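Zakix 网管编结项目 中期进展报告
提交给：Stulau 基金
提交单位：Sestero 手工坊
日期：2021年12月22日 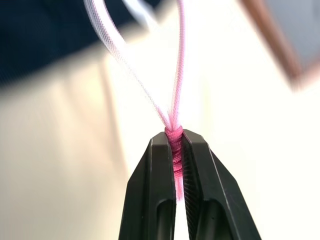
尊敬的项目负责老师：

这份报告说明从上一次汇报到现在，我们在网管编结方面做了哪些工作，哪些已经完成，哪些还没有完成。上一次汇报的时候，我们主要写了场地和采购，关于手艺本身写得很少。您在回信里问，为什么一个结要用这么长时间来研究。我觉得这个问题很合理，所以这次我把比较多的篇幅放在结上面。中文不是我的母语，有些手工方面的词我查过词典，也问过同事，如果还有不准确的地方，请您指出。

一、项目目前的情况

Zakix 项目的内容没有改变，仍然是用软的网状管料做小件日用品，卖给本地的小店，同时给愿意学手艺的人提供课程。产品现在有三种：香皂袋、洗碗用的网球、装饰用的花。三种产品的样子很不同，但是都需要先把网管的一头收紧，打一个结。这个结打得不好，后面的工序做得再好也没有用。香皂会从袋底滑出来，网球洗几次就散开，花的花心会歪。

在计划书里，我们把打结写成“准备工序”，只安排了很短的学习时间。现在看，这个安排是错误的。学员在打结上花的时间比在其他工序上都多，退回来的产品也大部分是因为结的问题。所以我们在这个阶段调整了课程，把打结变成单独的一个单元。调整以前我已经写信向您说明过，这里再正式记录一次。

二、材料

网管由 Phan 供应，每卷长20米。我们用过白色、绿色和粉红色三种。按照计划，三种颜色应该平均使用，但实际上粉红色用得最多。有两个原因。第一，小店的顾客比较喜欢粉红色的花和香皂袋。第二，粉红色的料在练习的时候比较容易看清楚。白色的网管放在浅色桌面上，学员很难看出线圈是从上面过去还是从下面过去，老师站在旁边也看不清楚。绿色的比白色好一些，但是下午光线变暗以后也有同样的困难。

网管这种材料有一个特点，买的时候我们没有充分了解。它拉长以后变细，放松以后又变粗，所以不能像绳子那样用长度来规定用料。同样一段网管，一个人拉着剪，另一个人放在桌上剪，得到的长度差别很大。刚开始的几个星期，我们因为这个问题浪费了不少材料。现在的规定是：先把网管平放在桌上，用手掌从一头轻轻抹到另一头，不要拉，等它自己停住不动，再剪。这个规定写出来很简单，但是我们试了好几种说法，学员才能做得一致。

剪口也是一个问题。网管剪断以后，边上的线会慢慢松开。我们试过用火烫剪口，烫过的地方变硬，摸起来扎手，不适合做香皂袋。也试过用胶，胶干得慢，而且碰到水以后变白。最后我们决定不处理剪口，只在结的下面留一小段尾巴，让松开的部分留在尾巴里，不影响结。尾巴太短，结会自己退出来；尾巴太长，成品不好看，顾客会用剪刀去修，一修又太短了。关于尾巴的长度，我们现在用学员自己的手指来量，留一个指节。不同的人手指长短不同，但是这点差别在可以接受的范围里。

仓库里现在的网管够用到明年2月。Phan 通知我们，下一批粉红色的颜色可能会浅一点。我们已经请他们先寄一小段样品，收到以后和旧的材料放在一起比较，再决定要不要订。如果颜色差别明显，我们会把新旧材料分开使用，不在同一件产品里混用。

三、结的做法

我们比较过几种结。最简单的是单结，就是绕一圈，把头穿过去，拉紧。单结做得快，但是网管表面有弹性，拉紧以后过一会儿又会松。双结比较牢，缺点是两圈容易并排放着，看起来像两个小结，不是一个整体。还有一种做法，是先把网管在手指上绕几圈，再把头从中间穿过去，一边转一边收。这样收出来的结比较圆，比较紧，一圈一圈贴在一起。课程里现在教的就是这一种，学员们叫它“小包子”，我们在手册里也用了这个名字。

做小包子有几个地方需要注意，我按照我们教学的顺序写。

绕圈的时候，网管要保持扁的状态，不能拧。网管一拧，里面就存了空气和力量，收紧的时候会向旁边鼓出来。初学的人常常觉得拧一下比较紧，其实这种紧过一天就没有了。我们让学员先用一段废料练习不拧的绕法，练到手不再自动去拧为止。有的人很快就会，有的人要好几次课。

穿头的时候，要看清楚从哪一边进去。从手指根的一边进去，结收好以后尾巴朝下；从指尖的一边进去，尾巴朝上，做香皂袋的时候就会露在外面。这个方向问题在课堂上最难解释，因为老师和学员面对面坐着，方向是反的。后来我们把座位改成老师坐在学员的旁边，两个人朝同一个方向，错误就减少了。

收紧要分几次做。每收一次，用指甲把线圈推一推，让它们互相靠紧，然后再收。一次用力拉到底，外面的圈紧了，里面的圈还是松的，看上去很好，用起来就会坏。检查的方法是用两个指头捏住结的两侧，轻轻转动。如果里面的圈跟着外面一起动，这个结就合格；如果感觉里面有东西在滑，就要拆开重新做。

拆结也需要学习。开始的时候，学员用针去挑，网眼被挑破，这段材料就不能再用了。现在我们教他们先把尾巴向结里推回去一点，等圈变松，再用手指慢慢打开。拆过一次的网管可以再用，拆过两次的我们放到练习箱里，不再做成品。

四、课程

打结单元现在安排在课程的最前面。第一次课只用材料，不做产品。有的学员对这个安排不太满意，他们希望第一天就带一件东西回家。我们理解这种心情，所以在第一次课的最后，让每个人把自己最好的一个结剪下来，缝在一块布上，可以带走。这样做以后，不满意的声音少了。也有学员把这块布一直带在包里，做新的结的时候拿出来比较，这个用法我们原来没有想到。

第二次课开始做香皂袋。香皂袋只有一头需要打结，另一头穿绳子，所以最适合初学的人。洗碗网球要把网管反复折叠，中间扎紧，再用两个结固定，比较难。花最难，因为花瓣的大小和花心的结有关系，结大了花瓣就张不开。我们原来把花放在第三次课，现在放到最后，而且不要求每个学员都学。

学员的年龄差别很大。年纪大的学员手比较稳，但是看小网眼很吃力。年轻的学员看得清楚，但是比较着急，喜欢一次拉到底。我们没有按照年龄分班，让他们混合坐在一起，互相帮助。从目前的情况看，这样比较好，课堂的气氛也轻松。有些学员手指有关节的毛病，捏得时间长了会疼，我们给他们准备了比较粗的练习料，并且允许他们中间随时休息。

课程手册已经写完第一稿。手册里的文字是我写的，图由同事画。画图的时候我们发现，网管的结很难画，线一多就看不出前后关系。现在的办法是把朝上的一圈画成深色，朝下的画成浅色。这种画法还要请学员试看，如果他们只看图就能做出来，我们再付印。

五、成品和销售

到写报告的时候，一共完成了257件成品，三种产品都包括在内。其中有43件在检查的时候发现结不合格，退给制作的人重新打过，重新打过以后都通过了。已经送到小店的是128件，其余的放在手工坊的架子上，等节日以后再送。

小店方面的反映大体上是好的。香皂袋卖得最快。有一家小店建议我们把香皂一起放进去卖，他们说空的袋子摆在架子上，顾客不明白是做什么用的。我们试着在一部分袋子里放了一块普通的白香皂，效果确实好一些。但是放了香皂以后，袋底的结要一直承受重量，所以对结的要求更高了。现在放香皂的袋子都要由第二个人再检查一次。

洗碗网球卖得慢。我认为问题不在质量，在价格。超市里有类似的东西，价钱低很多，顾客很自然会比较。我们讨论过要不要降价，最后没有降，因为网球用的材料比香皂袋多，再降就不够成本。下一阶段我们打算少做网球，把材料留给香皂袋。

花的情况比较特别。小店卖得不多，但是有人直接向我们订，用来包装礼物。这些订单数量小，要求却各不相同，有的要小，有的要长的茎。制作的人喜欢做这种订单，因为每次有变化，但是管理起来比较麻烦。我们暂时接受，同时记录每一个订单用了多少时间，以后再判断值不值得继续。

六、工作间

工作间的桌子按照计划换成了比较低的。原来的桌子太高，学员捏结的时候肩膀要抬起来，做久了很累。桌子换低以后，手肘可以放在桌面上，手也比较稳。

灯的问题还没有完全解决。我们买了可以夹在桌边的灯，光够亮，但是从一个方向照下来，手的影子正好落在结上。现在是两个人面对面坐，两盏灯交叉着用，影子淡了一些。如果有一个人不来，另一个人的光就不好。我们正在找能从两边同时照的灯，价格还在比较。

剪下来的碎料很多，而且很轻，开门的时候会飞到地上。我们在每张桌子旁边放了一个带盖子的小桶。碎料按颜色分开收集，准备用来填充针插和小垫子。填充的东西还没有开始卖，只做了几个样子给自己用。

七、遇到的困难

最大的困难是质量的一致性。同一个人上午做的结和下午做的结都会不同，更不用说不同的人。我们不追求每一个都完全一样，手工的东西有差别，顾客也可以接受。但是牢不牢不能有差别。现在的检查完全靠手感，新的检查员需要很长时间才能学会。我们希望能找到一种简单的办法，比如在结的下面挂一个固定的重量，看它会不会滑。这个办法已经试过几次，重物挂上去以后网管自己先变长了，不容易判断是结在滑还是料在伸长。还需要继续想办法。

第二个困难是时间。课程调整以后，打结的练习增加了，做成品的时间就减少了。所以成品的进度比计划慢。我不想为了赶进度缩短练习，退回来重做花的时间更多。希望您能同意我们把成品的完成时间往后移一些。

第三个困难是我自己的。有些工序我可以用手做出来，但是用中文写清楚很难。例如“收”和“拉”在课堂上有不同的意思：拉是手上用力，收是圈变小。学员一开始把它们当作一样的词，做出来的动作也一样。现在手册里我把这两个词分开解释，每次使用都检查过一遍。

八、经费使用

材料费比预算高，主要是前面说过的剪料浪费，还有练习用料增加了。桌子的费用和预算相同。灯的费用现在比预算低，因为只买了一部分，等找到合适的再买其余的。印刷费还没有使用。各项的详细数字和收据已经按照基金的表格另外寄出，这里不再重复。

我们申请把印刷费中的一小部分转到材料费。手册的页数比原来计划的少，图也改成了单色，印刷用不了那么多钱。如果不能转，我们会减少网球的数量来节省材料，课程不受影响。

九、下一阶段的安排

节日以后先把架子上的成品送到小店，同时收回已经卖出部分的货款。

手册第一稿请两组学员试用，一组是已经学过的，一组是新来的。我们要看新来的人在哪一步停下来，就修改哪一步。试用在2月进行，修改以后付印。

材料方面，等 Phan 的样品到了再订货。另外想试一种网眼更密的料，据说拉紧以后不容易松，但是手感比较硬，不知道适合不适合做香皂袋。先买一卷，做几个结放着，过几个星期再看。

检查方法继续试验。除了挂重量，我们还想试用温水泡，因为香皂袋和网球都是在水里用的，干的时候牢，湿了以后不一定牢。

十、请基金答复的事项

成品完成时间能不能往后移，请告诉我们可以移到什么时候。

印刷费能不能转一部分到材料费，需要填写什么表格。

直接向我们订花的收入，应该和小店的货款记在一起，还是分开记。计划书里没有写这一项，我们现在是分开记的，如果需要合并，请通知，我们重新整理账目。

另外，随这份报告寄出一个小盒子，里面有香皂袋、网球和花各一件，还有几个没有做成产品的结。结可以拆开看，拆的时候请先把尾巴推回去一点，不要用针。

感谢基金对我们的支持和耐心。

Sestero 手工坊
Zakix 项目协调人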